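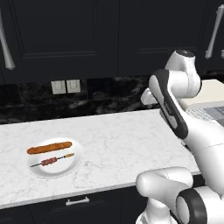 March 1, 2025

Grant audit corpus, entry 9. Work on the dismissal set.

Pulled the remaining case files from the Triseo export. The set now stands at 441 documents, all concerning public research money in the humanities and how the inquiries into it were opened, reported and closed. Press items, ministry statements and prosecutor notices are kept in separate folders, as before. Do not merge them. The date fields mean different things in each: publication date for press, signing date for ministry, registration date for the prosecutor.

Coding. Finished the second pass on the closure notices. There are 75 of them. Of these, 27 give no legal ground for closing and only cite an article number. Coded those as "ground not stated" and left the article number in the notes column. The first pass had put several of them under "insufficient evidence", which the text does not support. The old values are in the column marked prev.

Reminder on the two terms that keep getting confused. "No offense" means the act described is not a crime. "Not proven" means the act would be a crime but the file does not show it took place. The newspapers use one word for both. Where a press item and a notice disagree, the notice wins and the press item gets a flag. Do not correct the press item. The mismatch is part of what we are measuring.

Zarker import. The parser is still dropping footnotes on scanned ministry letters. Checked the output against the page scans for one folder and the body text is fine. Footnotes matter for the funding decisions because the call number is often given only there. For now, type the call number by hand into field 9 and put an m after it so it can be found later. I will rerun the folder when the parser is fixed and compare.

Phuthong files. Started reading the comparison case. The pattern differs from the main set in that the funding body itself asked for the review, and the government stayed out of it until the report was published. The report is long on procedure and short on amounts. There is a table of payments in the annex, but the totals do not match the sums in the main text. Entered both, with page references. Have not tried to reconcile them.

Question for the group: do we count a parliamentary question as the start of a case? Under the current rule a case starts with the first official act. A question from an opposition member is official in form but commits no one to anything. In the Heren file the question came well before any inquiry, and the press dates the affair from the question. If we move the start date there, the case length changes a lot and the file stops being comparable to the others. My preference is to keep the rule and add a separate field for first public mention. Left the field empty in the template until we agree.

Reliability check. Recoded a sample of press items blind for tone toward the accused scholars. Agreement with the earlier codes was good on "hostile" and poor on "neutral". Most of the disagreement comes from wire copy that repeats the accusation in the headline and then gives the denial in the last paragraph. The codebook says to code the whole item. Suggest coding headline and body separately.

Backup made to the shared drive after the second pass. File name ends in b.

To do:
Rerun footnotes once Zarker is patched.
Finish the Phuthong annex, second half.
Split the tone code into headline and body, redo the sample.
Check whether the Triseo export includes appeals. The folder list suggests it does, but none have turned up in the prosecutor set.
Write up the closure codes for the March meeting, one page.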